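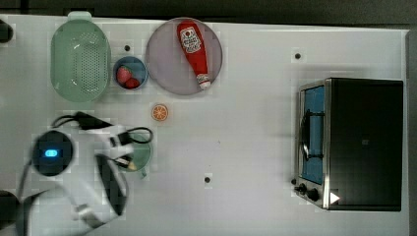 桌面示教实用要点:厨房类任务的布置、录制与检查

适用范围:单臂、两指夹爪、桌面固定安装,用手拖动示教或用主从臂遥操作示教。任务以抓取、放置、开关小家电门为主。移动底盘和双臂协作不在本页讨论之内。

一、桌面

1. 台面颜色选浅色哑光。白色台面对大多数餐具的对比度足够,缺点是白色物件的边缘容易丢失。确有白色物件时,局部垫一块深色硅胶垫,垫子在整批录制中保持不动。

2. 台面上的安装孔和定位点不必遮盖,但要在录制前后保持一致。中途贴上胶带,前后两段数据的背景就不一样了。

3. 物件之间留出夹爪张开后的外形宽度,再加两指厚度。只按物件自身尺寸摆放,夹爪下降时会碰到旁边的碗沿。

4. 小家电放在离机械臂基座较远的一侧时,先空载走一遍门把手的最远点。手臂接近伸直时,遥操作手感明显变差,轨迹会出现抖动。若必须伸直才能够到,把家电往基座方向移,不要靠提高增益解决。

5. 门的开启方向要留空。下翻门按门板全长留,侧开门按扇形留。门前区域不放任何待抓物件,哪怕当前任务不开门。

6. 台面四角各贴一个小标记,用于每次开工时核对相机位置。核对方法见第五节。

二、物件

1. 食物用仿真件。真水果录到下午会变软、出水,抓取力要跟着改,前后数据对不上。仿真件表面偏滑的,用中性洗涤剂洗一遍,晾干后再用,可去掉出厂时残留的脱模剂。

2. 小而圆的物件放进浅碗,避免滚动。浅碗本身要防滑:碗底点三处透明硅胶,固化一夜。

3. 瓶子平放时,瓶口朝向要写入任务说明。圆柱形瓶身在盘子里会转动,每次复位后用手轻压一下再松开,确认不再滚动才开始录制。

4. 调料瓶倒空、洗净、拧紧,必要时灌细沙配重。灌水的瓶子重心会晃,示教者会不自觉地放慢,数据里就多出一段无意义的等待。

5. 沥水篮一类多孔容器,夹持位置选在边沿实体部分。指尖落在孔上,橡胶垫磨损很快,有时还会卡住。

6. 杯子分两种抓法,夹杯沿和夹杯柄,不能混在同一个任务名下。夹杯沿时一指在内一指在外,夹爪开度预设为杯壁厚度加12毫米。夹杯柄时先对准柄的平面,再靠近。

7. 杯柄的初始朝向须有变化,但变化要有计划。建议把圆周分成八份,每份录同样多的条数,由脚本指定下一条的朝向。凭感觉随手摆,多数人会反复摆出同一个角度。

三、手动拖动示教

1. 先做负载辨识,再开重力补偿。换过指尖、加过腕部相机、改过线缆走向,都要重新辨识。补偿不准时手臂会缓慢下沉或上浮,示教者一直在用力对抗,轨迹随之偏移。

2. 握腕部,不握夹爪指。握指会改变指间距读数。

3. 拖动时站在手臂侧后方,手和前臂不进入相机视野。做不到的任务改用遥操作。

4. 关键姿态停留0.3秒:到达物件上方、闭合前、闭合后、放开前。停留太长会让回放在原地犹豫。

5. 拖动示教适合开门、拉抽屉这类带接触约束的动作,手上可以直接感到阻力。适合与否以能否一次流畅完成为准,中间需要换手的动作不适合。

6. 开门时夹爪不必夹死把手。指尖勾住把手内侧,沿门的转轴画弧。夹死后腕部角度必须严格跟随门板,稍有偏差即触发力矩保护。弧线半径事先用尺量好:从转轴到把手中心。

四、遥操作示教

1. 开工先对零。主臂和从臂摆到同一姿态,逐关节看差值,任一关节超过1度就重新标定。差值大时直接接通,从臂会突然跳动。

2. 缩放比例:大范围搬运用1比1,靠近杯沿、旋钮时用1比0.5。同一条数据内不切换比例,要用慢速就整条用慢速。

3. 看画面操作还是看实物操作,整批统一。策略回放时只有相机输入,示教者若一直看实物,会用到相机看不见的信息,比如夹爪背后的杯柄位置。条件允许时,看画面操作。

4. 夹爪遮挡物件是常态。正上方相机看不清指尖与杯沿的关系,应增加腕部相机或侧面相机。只有顶视相机时,改从斜向接近,使至少一根手指露在外面。

5. 移动中的手臂在画面里发糊,先查快门,再查速度。室内照明下快门设到1/200秒,增益相应提高,噪点可以接受。仍然糊,把末端速度上限降两成。

6. 线缆。外走线的手臂,腕部线缆要留一个活动弯,弯的大小以腕关节正反转到极限都不绷紧为准。弯太大会垂到杯口和碗沿上,把物件带倒。用魔术贴绑带固定,不用扎带,扎带边缘会割伤护套。每录一小时查一遍绑带位置。

7. 两次操作之间松开主臂,活动手指。连续录制四十分钟后,抓取点的离散程度会明显上升,这一点看末端位置的散点图很清楚。

8. 指示灯颜色的含义各家不同,以手册为准,并抄一份贴在控制柜上。示教者的注意力在夹爪上,状态提示最好另加声音。

五、相机与光

1. 顶视相机装在独立支架上,不与桌子相连。手臂启停会带动桌面,相机跟着抖。

2. 每次开工拍一张空载参考图,与首日参考图叠加,四角标记偏移超过3个像素就调支架,不在软件里修正。

3. 曝光、白平衡、对焦全部锁定。带玻璃门的家电和金属面板反光强,自动曝光会随手臂位置忽明忽暗。

4. 反光控制:灯具加柔光布,从两侧斜照。金属面板上仍有亮斑时,移动灯,不要在面板上贴纸。贴纸后的面板在实际使用中不存在。

5. 窗户拉遮光帘。November的下午四点以后,窗光变化很快,前后十分钟的画面可以差一档曝光。

六、任务拆分与命名

1. 一个任务名对应一个起始条件和一个结束条件。例:“杯子,桌面到盘子右侧,夹杯沿”。结束条件写成可以看照片判断的句子,不写“放好”“摆正”。

2. 长任务先分段录,再录整条。把食物放进烤箱可分为:开门、取物、送入、松开、退出、关门。分段数据用来排查问题,整条数据用来训练衔接。只录分段,段与段之间的姿态接不上。

3. 旋钮类动作单独成任务。旋钮有限位,拧到底后继续用力会损伤腕关节减速器。夹爪指面贴1毫米厚软胶,让指面在超过力矩时先打滑。

4. 家电全程断电,插头拔下放在桌下可见处。只训练动作,不需要加热。

5. 命名格式:任务_物件_朝向编号_操作者_序号。不用空格,不用中文标点。

七、数量与取舍

Daven项目的厨房桌面部分共录2,415条,由Margit Nyberg统一复核。初期的做法是每个物件集中录完再换下一个,后来改为交替录制,原因是集中录制时光线、指尖磨损和操作者状态都与物件绑定,模型学到的差异不全来自物件本身。

取杯任务的两组对比:固定朝向训练的版本,在随机朝向测试中成功率为77%;八向均分训练的版本为84%。其他设置相同。提升主要来自杯柄朝向基座的几种情形,固定朝向的版本在那里反复用指尖顶到杯柄。

失败数据的处理:

掉落后重新抓起并完成的,保留,标记“恢复”。
碰倒旁边物件的,删除。
操作者中途停顿超过2秒的,剪去停顿再人工看一遍,剪接处关节速度不连续的,整条删除。
夹爪闭合未夹到、立即重试成功的,保留,但占比不超过一成。

八、回放检查

1. 每录二十条,抽一条在手臂上开环回放,物件按原位摆放。回放抓不到,说明记录的时间戳或零位有问题,当天数据暂停入库。

2. 回放时手放在急停上,速度先用三成,再用全速。

3. 检查图像与关节数据的时间差。方法:夹爪快速开合五次,比较图像中指尖开始移动的时刻与编码器读数变化的时刻。差值应当固定。差值固定可以补偿,差值漂移须查采集程序的缓冲。

4. 检查夹爪开度曲线。正常抓取应有一段平台,平台高度对应物件宽度。平台高度为零即空抓。

九、耗材与清洁

指尖胶垫:表面发亮即更换,左右同时换。换后重新做负载辨识,并录五条旧任务作对照。Fjeld的软胶片较厚,贴上后最大开度会变小,夹大杯前先试。

台面:微湿软布擦,不用酒精。酒精擦久了哑光面会局部变亮,顶视画面里形成固定亮斑。

相机镜头:气吹优先,擦拭后必须重拍参考图。

仿真食物:每周清洗,掉漆的换下。新旧件颜色不一致时,两种都留用,数据里注明批次。

线缆绑带:Aklow的窄款容易松,宽款较稳。

减速器异响、关节发热、零位反复漂移,停止示教,送检。不要用重新标定来掩盖机械间隙。

十、常见现象与处理

现象:从臂跟随滞后,快速移动时明显。
处理:查网络与控制周期,关闭录屏软件。图像压缩改到另一台机器上做。

现象:杯子抓起后慢慢转动。
处理:抓取点偏离重心,或胶垫老化。先换胶垫,再把抓取点移向杯柄一侧。

现象:薄片状物件夹不起来,例如平放的水果片。
处理:指尖换窄头,从侧面以小角度切入,先轻推使一边翘起。推的方向写入任务说明。台面过滑时在下方垫薄硅胶片。

现象:瓶子夹起后瓶口下垂。
处理:夹持点向瓶底移。空瓶与配重瓶的夹持点不同,分别录。

现象:同一任务两名操作者的轨迹差别很大。
处理:不强行统一路径,只统一接近方向和抓取点。两人的条数保持接近。

现象:回放正常,训练后的策略在盘子上方徘徊。
处理:查示教数据中该位置是否有长停留。有则剪去,重训。

附:开工前核对单

插头已拔
急停按下再旋开,功能正常
主从臂零位差值已记录
负载参数与当前指尖一致
四角标记偏移在范围内
曝光、白平衡、对焦已锁定
线缆活动弯不触及杯口高度
门前区域无物件
硬盘剩余空间够录一天
任务名与朝向表已打印

核对单由当班操作者填写,与当天数据放在同一目录。Novgate工位的旧版表格没有负载参数一栏,使用时手写补上。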